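How to print a shallow round dish for small bits

If you've just got your printer running and want something useful to show for it, make a dish! It's a lovely first project, it needs no supports, and you'll use it every day for screws, beads, game pieces or whatever rolls off your table.

What you need
Green PLA (I used the Janwood reel), a 148 mm circle of clear space on the bed, and a free afternoon.

1. Draw the outside as a plain disc with a wide rim, then sink a round basin into the middle. Keep the floor of the basin completely flat.

2. Slice it with the floor facing up. I go for 20 per cent infill, and slow the outer wall down to 40 mm/s.

3. Watch the first layer go down. If a corner of the skirt lifts, stop and clean the bed with warm soapy water. Lilla Csonka put me on to that and I've hardly lost a print to it in the time I've been doing it!

4. Let the bed cool fully before you flex the dish off.

5. Run a fingernail along the rim. You'll feel the fine layer lines all the way up, and I love them, so I leave them alone. Sand with a fine paper if you don't.
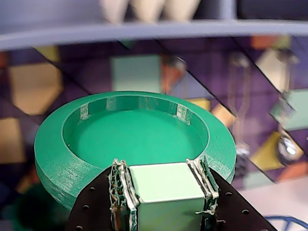 The green dish with its flat basin floor, and a pale mint-green cube at the near rim.

Scuffs show up as whitish streaks on green, so go gently with the scraper around the outer wall. Next time I want to try a deeper one with a lid.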